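Two-arm sort cell – right gripper keeps losing soft stuff

Posted in: Small Cells / Setup & Repair

dustpan_ray
Monday, 7:40 am

OK so. Two-arm tabletop cell, pick and place, right arm drops soft things. Left arm fine. Been at this since June and I'm out of ideas.

Same program both sides, mirrored. Same grippers, parallel, black fingers, came in the same Kimix box. Hard items OK on either arm. Give the right one anything squishy and it closes, lifts, gets partway over and lets it slide. Not every time. Last long run was 386 picks and it lost 30, all on the right, all soft.

Already did: new finger pads, re-homed, swapped the power supplies side to side. No change.

What am I missing

volt_and_bolt
Monday, 8:05 am

Grip force setting. Done. Next

dustpan_ray
Monday, 8:11 am

Same number on both arms. Checked it twice. Turned it up and it squashes the toy and STILL loses it

cukham_lou
Monday, 8:30 am

Turning it up on plush makes it worse a lot of the time. The stuffing moves away from the fingers, you end up pinching fabric. Where are you grabbing? Middle or end?

Also what does the cable do on that arm. We had one at the Cukham shop where the wrist cable was tied too short and every time the elbow folded tight it tugged the gripper connector. Fingers would lose position for a split second. Never showed on hard parts because they don't care about a hair of slack.

volt_and_bolt
Monday, 8:42 am

It's not the cable. Everybody says cable. If the connector was dropping out he'd have a fault in the log

cukham_lou
Monday, 8:50 am

We had no fault in the log either. Just saying

dustpan_ray
Monday, 12:15 pm

No faults in the log here, went back through it at lunch.

Layout, seeing as people will ask. Arms on their own plates at the back of the table, brown covering over the top so things don't skate around. Pink bin in the middle between the two arms, white tray on the left arm's side. Arms get called left and right from the robot's side, so it's flipped if you're standing in front. Confuses everyone incl. me.
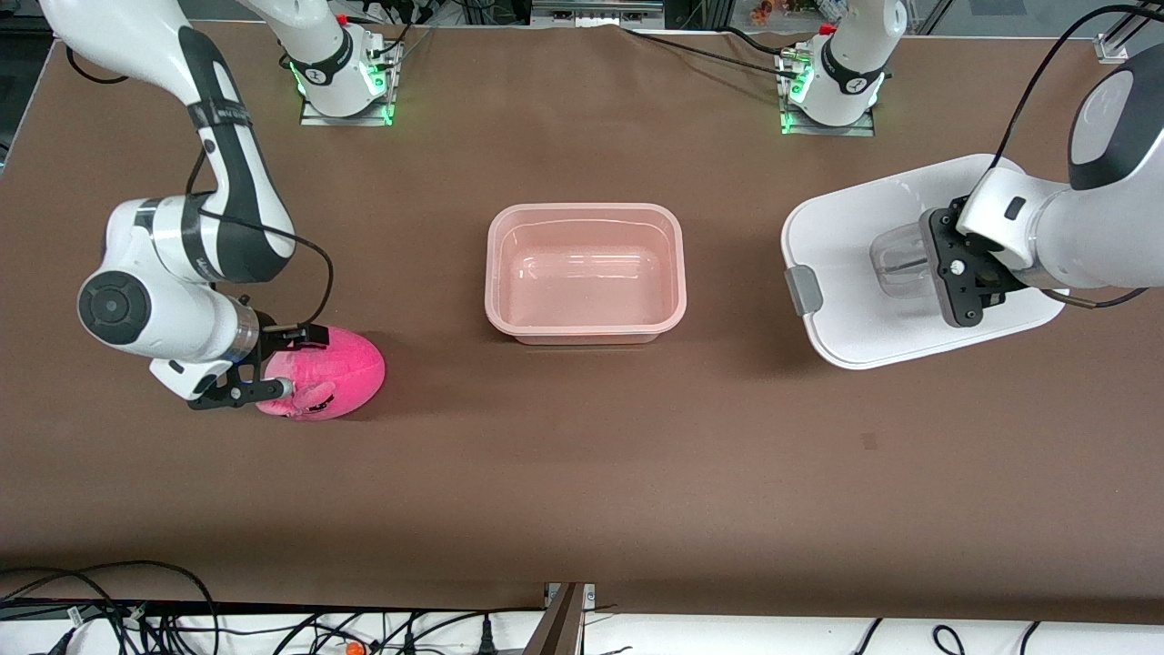
Cable on the right one runs outside the arm, down past the elbow and into the wrist. I tied it myself after the last teardown. Thought I left plenty of loop but now I'm second guessing it – the elbow folds pretty hard for anything close in, and that's where most of the drops are. Left arm I never untied. So that is a difference between them I guess.

Grabbing point is wherever I taught it, which was by eye. Probaly closer to one end than I'd like.

amerley_a
Monday, 12:40 pm

Two seperate things then, do them one at a time or you won't know which one fixed it.

1. Power off. Cut the ties below the elbow. Fold the joint by hand as tight as the program ever takes it and look at the cable where it goes into the wrist. Should still have some give. If it's straight, too short.
2. Retie with the elbow FOLDED. People tie with the arm stretched out and it looks great until it bends.
3. Run the same items, same spots. Count drops.
4. Only then reteach the grab point. Middle of the toy, thickest part.

– Amerley Alhassan, I look after the cells at Zakthorpe

volt_and_bolt
Monday, 12:58 pm

I'd do 4 first. Takes ten seconds. Why tear into the cable for a bad teach point

amerley_a
Monday, 1:10 pm

If 4 hides it he's got a cable getting yanked every cycle and finds out when the connector goes. Cable first

volt_and_bolt
Monday, 1:14 pm

Or there's nothing wrong with the cable and he burned an afternoon

yk_bench
Monday, 2:20 pm

Small one. Check the finger zero too. If you pulled the gripper off at teardown the closed position may not be where it was. Close it on nothing, see if the pads touch evenly top to bottom. I keep a strip of paper in the drawer for it. If paper slides out at the tips and not at the root, you're off.

Yakubu's setup sheet has a page on this if anyone still has a copy. Mine walked.

dustpan_ray
Monday, 2:35 pm

Gripper did come off at teardown yes. Ugh. OK

Doing cable, then finger zero, then teach point. In that order, sorry volt

dustpan_ray
Monday, 6:50 pm

Back.

Cable: too short. Folded all the way it was straight as a ruler going into the wrist. Retied with the elbow bent, bigger loop. Ran 129 picks, lost 2. So way down but not gone.

Finger zero: paper slid out at the tips. Redid it. Haven't run a full set since, ran out of day.

cukham_lou
Monday, 7:02 pm

:)

volt_and_bolt
Monday, 7:09 pm

Fine. Still say the last two are your teach point

amerley_a
Monday, 7:30 pm

Could be, volt. Ray while you have it apart look at the jacket where the old tie was. If it's dented or shiny swap the cable now, don't wait. And watch that bigger loop when both arms are over the bin – don't want it catching on the other gripper.

dustpan_ray
Monday, 7:44 pm

Jacket has a dent. Spare going on tomorrow. Didn't think about the bin, will run it slow first and watch

yk_bench
Monday, 8:15 pm

Write down the finger zero number before you close it up. Tape it inside the cabinet door or something

Related threads
Cable ties vs hook and loop on small arms
Finger pads wearing on one side only
Kimix gripper won't home after power cut
How tight is too tight – elbow bend limits
Tray keeps creeping, what do you use to hold it
Teaching points by eye, how close do you get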